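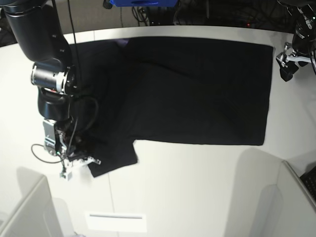 4. The open day at Lovach

We'd been planning the lab evaluation for months, and I'll admit the open day was meant to be a side show. It ended up giving us the most useful notes in the whole project, so it gets its own section here. The Lovach site lets the public in every year, and on 3 Apr 2021 our corner of the building was the Muvevport bench: two arms, one white table and a pile of clothes. We ran the folding demonstration all day, with people standing right up against the rope, asking whatever they liked.

4.1 What we set out to show

The plan was pretty modest. A garment goes down flat, the right arm takes a corner or a loose flap, the left arm comes in on the other side when it's needed, and between them they work the cloth into a long, neat shape. We stuck mostly to dark clothing. That was my call and I got some grief for it from the rest of the group, but black cloth on a white table gives the Kirnus segmentation code a nice clean outline to work with. The price is that folds inside the outline are hard to pick out – black on black, with only a bit of soft shading to go on. Figure 2 gives you an idea of how little there is for the software (or a person, for that matter) to grab on to once a dark garment has been folded over. The two purple patches of print were a real help to us there, much more than I'd expected going in.

We hadn't tuned anything for a crowd. The gripper settings, the arm speeds and the grasp planner were the ones described in Section 3, and the only change was a longer pause between moves so I could talk over it.

Figure 2. Black garment in a folded state on the Muvevport bench, right gripper on its left end.

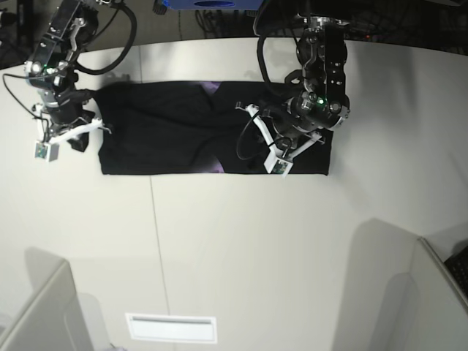 4.2 What the visitors asked

I kept a notebook beside me and scribbled down questions as they came. By closing time I had 100 of them, which I later sorted into rough piles with a colleague from Leblanc. The biggest pile by far was some version of "why does it stop?" People were quite happy with slow movement. What bothered them was a gripper sitting on the cloth and doing nothing you could see, even when the planner was busy the whole time. One fellow told me he thought it had crashed, and he said it very kindly, the way you'd mention that someone's shoelace was undone.

The second pile was about feel. Does it know how hard it's squeezing? Would it wreck a good wool jumper? I loved these questions, and I didn't have great answers. The grippers close to a set position, and the wrist cameras tell us where the cloth is, with no direct measure of how tightly it's held. Thick knits are where this shows up. They bunch and twist at the pinch point, and from the wrist view a bulky fold can fill so much of the picture that the planner loses track of which edge it was after.

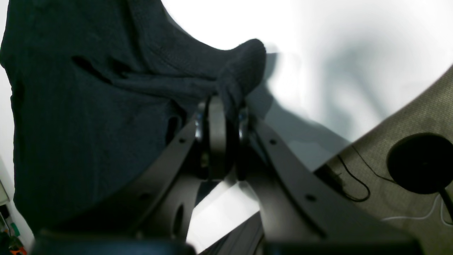 Our fix on the day was a clumsy one. If the wrist view was mostly fabric, I told the system to trust the overhead view until the arm had backed off a bit. It's a 4 line change, typed in while a school group was having lunch, and we've kept it in the code ever since (tidied up, with proper comments, in the May release).

The last pile was kids wanting to know if it could do their own clothes. We said yes to 10 of them, within reason. Hoodies were a bad idea. The hood flops whichever way it likes, the cord gets between the fingers, and the planner in its current form has no notion of a garment with a bag sewn to the top. I'd still do it again, though – the children were far better than we were at coming up with awkward clothing, and three of their items are now part of the test set in Section 5.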